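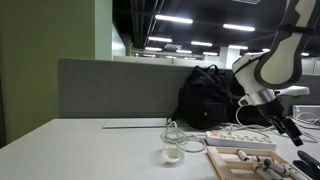 8th February - shared desk, bench notes

Cleared my own drawer first, then started on the long white desk. Purpose: decide what stays on the surface and where the cables should run before the Bratow order is placed. Entry is for me, Thérèse and whoever does the labels.

Tray
Light unfinished wood, raised edges, one internal divider. The white cylinders with the dark ends are kept in it, lying roughly on the diagonal. Bare wood marks easily, so I would like a coat of the Gavwood clear oil on it. Internal width to be measured with the cylinders out. If the divider can be moved without splitting the edge, move it; if not, leave it and cut a second one from the Dustwood offcuts.

Power strip
White, orange switches, stands loose on the desk with cords leaving it in more than one direction. Proposal is to fix it under the rear edge with two brackets. Öberg list a bracket at 24 mm depth and another at 19 mm. The deeper one is safer for the plugs. Check screw length against the desk top before drilling - the last desk was drilled through and we still have the hole.

Cable
The white coil behind the clear plastic cup is far longer than the run needs. Measured run from strip to the back corner of the desk, following the edge: 156 cm. Replace with a 2 m lead or tie the surplus in a flat figure of eight. No tight bends at the plug end.

Cup
Small, clear, something whitish in the bottom. Lid or a fixed place, either will do. It should not share space with the cable, as one pull on the coil would have it over.

Bags
Two black backpacks against the grey partition, side by side. They take up the back of the desk where the brackets need to go. Hooks on the end wall would be better. Vusumuzi Pillay has asked for the hooks to be low enough to reach from a chair, which I have no objection to.
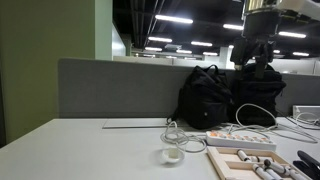 To do

1. Bags off the desk before any drilling.
2. Find out if the thin grey panel by the partition is wanted there. Store upright if not.
3. Label both ends of every cord, strip end first. Use the printed tape; the handwritten ones rub off.
4. Thérèse Desjardins to confirm the bracket depth, then order.
5. Oil the tray, two thin coats, overnight between them.

Load rating of the strip still not checked. Plate is on the underside.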